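Manole Course in Robot Learning
Handout 2: Collecting Demonstrations Without a Robot
Revised November 29, 2019

Reading for this session: the Weline technical note, sections on hand tracking and data cleaning. Students who missed the March laboratory introduction should read the safety sheet first.

A policy learned from demonstrations can only be as good as the demonstrations. For many years the usual way to obtain them was teleoperation, in which a person drives the robot arm from a distance and the commands are recorded. Teleoperation yields data in the robot's own terms, but it is slow, and operators tire quickly. The method treated in this handout moves the sensing from the robot to the person. The demonstrator handles the object directly while wearing instruments on the hand and forearm, and a fixed camera records the workspace.
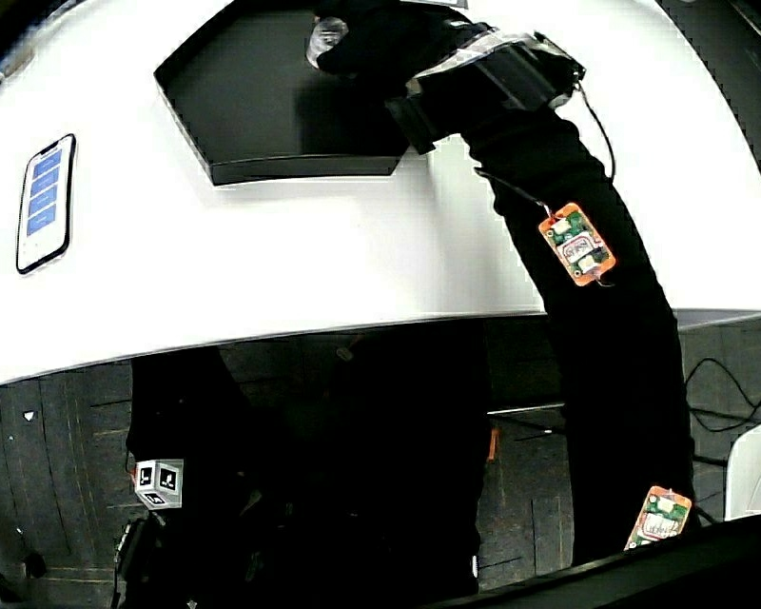
Nikola Marciniak objected, when the method was first presented to the course, that a human arm will always find motions a robot arm cannot follow, and that a data set full of such motions teaches the wrong lesson. The objection is a fair one and should be kept in mind throughout. It is taken up again under Retargeting.

1. Tracking the hand

The position and orientation of the hand are estimated from printed square markers. Each face of a marker cube carries its own pattern, so the camera can recover a pose as long as one face is seen clearly. When two faces are visible the estimate is steadier, particularly in rotation about the axis that points toward the camera. The cube must be fixed rigidly. Any slip between cube and hand enters the data as motion that did not take place, and no later filtering will remove it fully.

The transform from cube to fingertip is measured before each session and stored with the recording. Students should not reuse a transform from an earlier session.

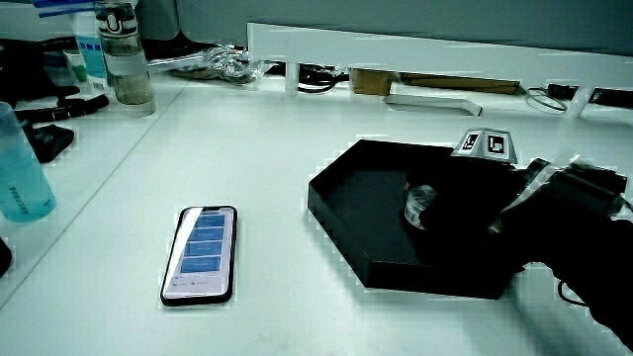
Irina Neagu

2. The task

The object in this unit is small, light and transparent. Depth cameras often return missing or false values on clear plastic, and its apparent color depends on what lies behind it. A dark tray gives the object highlights that a color camera can pick up. The low walls keep it inside the reach of the demonstrator and give the learner a fixed shape against which to judge position.

The Trisside set, used for the exercise, contains 656 demonstrations of this kind. Each one is stored as a synchronized record of camera images, hand pose and an outcome label. Failed attempts were kept and labeled as failures. They are left out when training by plain imitation and are used in the second part of the exercise.

3. Occlusion

The hand comes between the camera and the object at the moment of contact, when information matters most.

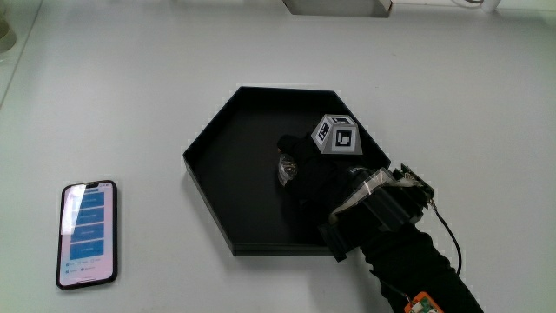 Two remedies are common. The first is a second camera placed so that its line of sight crosses that of the first. The second is to give the learner a short history of images, so that the last clear view of the object is still available during the grasp. Haneck's notes for this course favor the history, on the ground that a second camera must be calibrated again whenever either one is moved. Octavian Toma's comparison on the Trisside set found the two remedies close in success rate, with the second camera ahead when the object was near a wall.

4. Retargeting

A recorded hand path is next converted into a path for the robot. The fingertip pose is held fixed and the arm joints are solved for at every time step. Steps with no solution, or with joint speeds above the limit, are flagged. A demonstration with flagged steps may be slowed down, shifted within the workspace, or dropped.

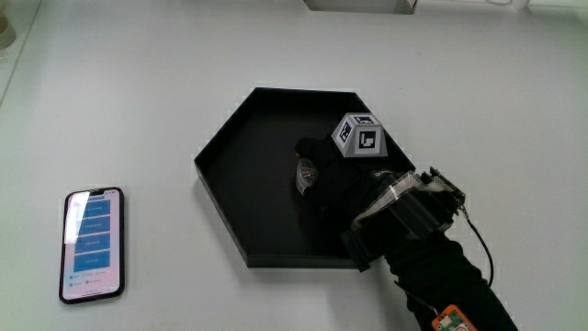
Slowing down settles most speed violations but changes the timing of contact, which matters for light objects that slide when touched. Shifting preserves timing, but the images then no longer agree with the path and must be corrected or masked. Dropping is the safest course and the most costly. Reports should state how many demonstrations were treated in each way.

Exercise

Train a policy on the successful demonstrations only, then repeat with the failures included and the outcome label given as an input. Report both results on the same held-out set. Written work goes to Dardo Vergara. Requests for access to the data should be addressed to Sânziana Cozma.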